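本站使用Cookie改善浏览体验，继续浏览即表示同意。

地毯先于沙发：小客厅的铺法

很多人布置客厅，先买沙发和茶几，最后才想起地毯，结果尺寸总差一截。Clostden的设计师通常倒过来做：先在地上用美纹纸贴出地毯的边线，住两三天，走顺了再下单。

沙发宽度两侧各留出一掌，是比较稳妥的算法。前脚压住地毯，后脚留在地板上，家具就不会显得浮着。

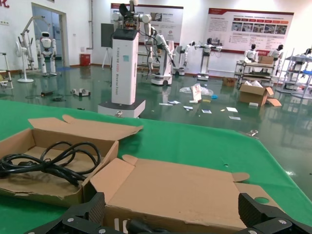 绿色桌布上两只打开的纸箱，左边一只里盘着黑色线缆。

材质上，羊毛耐踩，初期掉毛，头一个月要勤吸。黄麻便宜，脚感粗，不适合常光脚的人家。Levwood今年的平织羊毛款绒高13毫米，门能从上面扫过去，标价928元；同系列的棉麻混纺款585元，可以拆下来机洗，颜色只有三种。

养猫的家庭最好避开圈绒，爪子勾住一根，就会拉出一条线。Obradović的割绒款密度高一些，缺点是吸尘后会留下深浅不一的印子，浅灰色尤其明显。

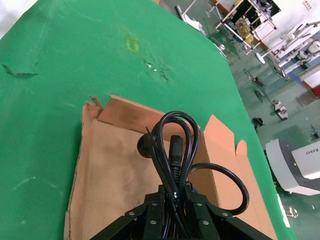 防滑垫不要省。垫子四边比地毯各缩进两三厘米，剪的时候从背面画线。木地板忌用带胶的橡胶垫，夏天容易粘色，改用毛毡底的，Skivirent有按尺寸裁切的服务，约60元一张。

新地毯到家先反卷放一夜，折痕会浅很多。四角还翘的话，压几本厚书，或者在背面喷一点水再压平，干透之前别踩。每半年把地毯转个方向，靠窗的一头褪色会均匀些。

版权所有，未经许可不得转载　|　联系编辑部　|　返回顶部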